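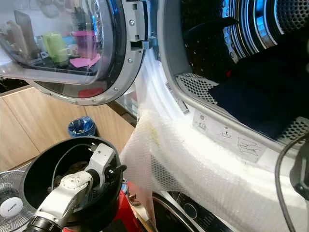 Washer door and drum

From: the yellow house on Lukness Road
To: Lukness Quilters and Menders list
Subject: Re: washing an old quilt – is it crazy to use the machine?

Hello all, and a special hello to whoever joined after the June swap, because I see a lot of new addresses and I'm so glad the list is growing again.

I'm going to quote the question first so nobody has to dig for it:

> I was given my great-aunt's quilt when we cleaned out her house in
> Yeoh. It's a Dresden plate pattern, mostly cotton as far as I can
> tell, with a cotton batting that has gone lumpy in one corner. It
> smells like a cedar chest and mothballs and there's a tan stain the
> size of a saucer near the binding. One person told me bathtub only,
> another said front loader on delicate and quit worrying. I don't want
> to ruin it but I would like to sleep under it. What would you all do?
> Also, is there any red dye that can be trusted?

Well, first of all, congratulations! A Dresden plate you can sleep under is a lovely thing to come into, and I think your great-aunt would be tickled that you want to use it and not fold it away for another forty winters.

I have washed old quilts both ways, and I've had one disaster each way too, so take this as one woman's experience. The bathtub disaster was the worse of the two. I filled the tub, put the quilt in, let it soak like everyone says, and then tried to lift it out by one edge. A wet quilt weighs as much as a calf. I heard the stitches go along the top row, pop pop pop, and I spent most of that winter putting them back. If you do use the tub, lay an old bedsheet in the bottom before the quilt goes in, let the water drain out completely, press down with your palms for a good long while, and then lift by the sheet with somebody on the other end. Please do get somebody on the other end.

The machine disaster was my own impatience. I didn't test the colors, and a maroon print let go all over a muslin background. Which brings me to your red question. No, I don't trust any red, and I don't trust dark brown much either, although with brown the trouble is more that the cloth itself gets brittle and falls to bits. Wet a white cotton rag with lukewarm water and a drop of the same soap you plan to use, hold it against the red for a full minute, and look at it in daylight. Do that on every different red, and in a Dresden plate there could be a great many of them, so put on the radio. If any one of them leaves pink on the rag, stop right there and write back to us.

Supposing everything passes, and supposing the seams are sound when you go over them with your fingers, I would use a front loader for a quilt that's going to be slept under. There's no post in the middle for it to wrap around. Cold water, the gentlest cycle you have, the lowest spin, and nothing else in with it. I baste a piece of nylon net over any patch that looks tired, big loose stitches, and take it off after. Two tablespoons of plain liquid soap is plenty for a full-size quilt. I know the bottle says more. Run a second rinse.

I used to buy the Randero quilt soap, and it's perfectly nice, but the feed store stopped carrying it and I've gone to the unscented dish-and-delicates kind in the big jug without noticing a difference. Somebody on here swore by Zisano flakes a while back. I found they didn't dissolve for me in cold, but we have very hard water out on this end of the road, so if you're in town you may have better luck. Dissolve them in a pan of warm water first and let it cool.

About the stain. I would leave it alone for the first wash and see what you've got. A tan mark near the binding is very often just where it sat against the wood of the chest, and some of that will come out in plain water, which always amazes me. If it's still bothering you afterward, an overnight soak in an oxygen type powder has worked for me on white and cream, but I'd be nervous about it on prints that old. No chlorine bleach, please, not even a dab on a cotton swab. I've seen what that does a year later.

The lumpy corner I'm less sure of. Old cotton batting shifts if the quilting lines are far apart, and once it's bunched you can't really talk it back flat. You can tease it some with your fingers while it's damp. Mostly I'd add a few lines of hand quilting in that corner BEFORE you wash so it doesn't travel any farther. There are people on this list who know far more about batting than I do, and I hope they'll speak up.

For drying, flat on the grass with a sheet under and a sheet over, out of the hard sun, and flip it once after lunch. Don't hang it on the line by two corners. If rain is coming, I've used the dining table with the leaves in and a box fan going at each end, and it took until 4 the next afternoon, but it dried.

For the mothball smell, air it before and after and then air it again. Mine took weeks. An open bedroom window did more than any of the sprays did.

While I have you all – I still have a bag of feed sack scraps from the swap, mostly blues and one very cheerful chicken print, free to anybody who is mending something of that age. I also have the roll of nylon net, and I'm happy to cut you a piece. Just write me off the list, or knock, I'm home most mornings.

And do tell us how the red test comes out!

Warmly,
from the yellow house

--
Lukness Quilters and Menders
To leave the list, send a blank message with the word LEAVE in the subject line.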